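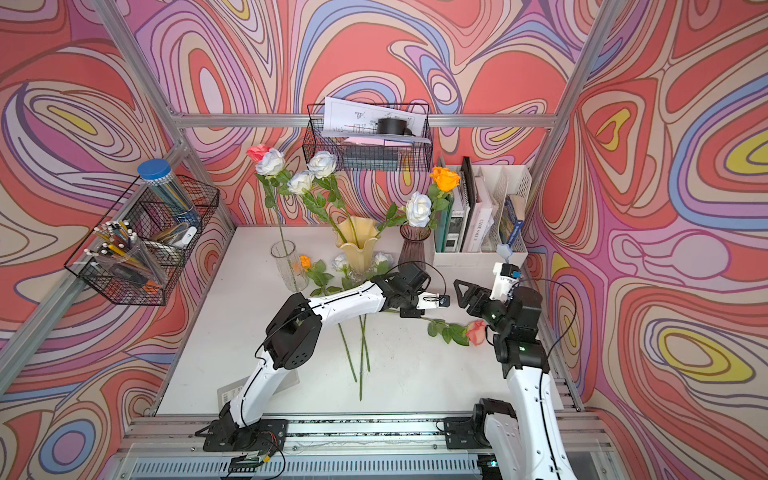 The Zanden Street flower room opened its doors this week, and I went over at lunch fully intending to stay five minutes. Reader, I stayed until they started turning off the lights.

If you missed my earlier item, the flower room is the new corner of the Dremen craft hall, in the space where the button stall used to be. The idea is simple. You walk in, pick out some artificial roses, pick a vase, and put the two together however you like. You can take your bunch home for a small fee or pull it apart again and leave it for the next person. I paid up, of course. I have no willpower around a scalloped rim.

And oh, the vases! There's a pale yellow one shaped like a tulip that I would have fought a stranger for. Next to it there's a clear ribbed glass one, very much like the thing my grandmother kept on top of her TV, and a mauve-tinted one with a narrow neck that only wants a stem or two before it looks full. Urszula Kubiak, who put the whole thing together, told me most of the glass came out of house sales over in Boltley, and she's still hunting. If you have a nice vase gathering dust in a cupboard, she'd love to hear from you (no chips, please, and nothing taller than your forearm).

The roses come in white, pink and orange. I went in thinking I'd do all white, very tasteful, and then Faith Mussa leaned over and stuck one orange rose in the back, standing up higher than the rest, and that was the end of tasteful. It looked so much better! Her other tip was to save the short blooms for last and lay them down by the foot of the vase, where they hide a multitude of sins. I had quite a few sins by then.

People have been asking me about the wallpaper, so yes, it really is that loud. Coral, pink, lavender, periwinkle, cream and yellow, all swirling around like somebody stirred a paint can. Ye-seo Shin chose it and says the roses needed something to stand up to. My friend Jae-in Ham thought it made him a bit seasick. I loved it. Against the plain white tabletop it makes even a bare green stem look like it's going to a party.

Setting up the room cost $1,298, paid for out of the spring raffle and the cake table, and Urszula says a good chunk of that went on stems. They had 117 visitors on opening day, which is a lot for a hall where I've sometimes been the only person in line for coffee. The busiest stretch was right after school let out, so go in the morning if you want your pick of the pinks.

Yoon-hee Ma is going to run a beginner's class in the same spot in August. It's $40 with the vase included, and she'll cover cutting down a long stem without wrecking your good scissors, bending the leaves so they don't all point the same way, and getting a top-heavy bunch to stay upright. I could have used that last part. Mine tipped over twice on the bus.

Sign up at the front desk of the craft hall or leave your name with Faith. Drop-in hours run from 10 a.m. to 4 p.m., and there's parking behind the Ham bakery if you don't mind the gravel.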